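Packing service marks first season at Trurari

The packing room at Trurari has completed its first season under Mojtaba Nouri, who was appointed in April to bring the work of the Wubshet and Fluvotier stores under one roof.

Mr Nouri said that 1,137 parcels had left the room in that period, against a yearly target of 3,000. He attributed much of the progress to the choice of worktop.

"We asked for a pale surface with a visible grain," he said. "Small parts show up against it, and staff can follow the grain when they line up a sheet of wrapping. The old benches were dark and we lost a good deal of time looking for things."

Clear plastic is kept to the far side of the table while an order is being prepared.
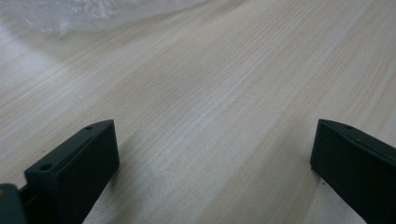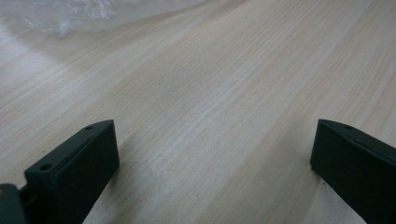
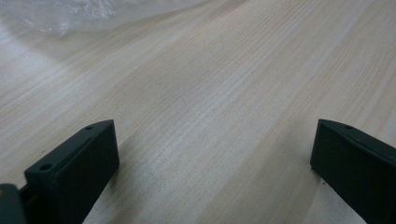 Gebremedhin Mamo, who oversees supplies, said that the use of plastic remained under review. The room has reduced its order of bags from 80 packs a month to 40, and fragile items from Dandent are now wrapped in paper first.

"Some goods still need a bag," Mr Mamo said. "We flatten the used ones and put them back into service where their condition allows."

Asked about glare from the lighting, Mr Nouri accepted that it had been raised by staff on the morning shift. Blinds have been requested, and a less reflective finish will be considered when the tables are next treated.

The room is open to member stores from 8am. Requests for packing should be made in writing to the Trurari office.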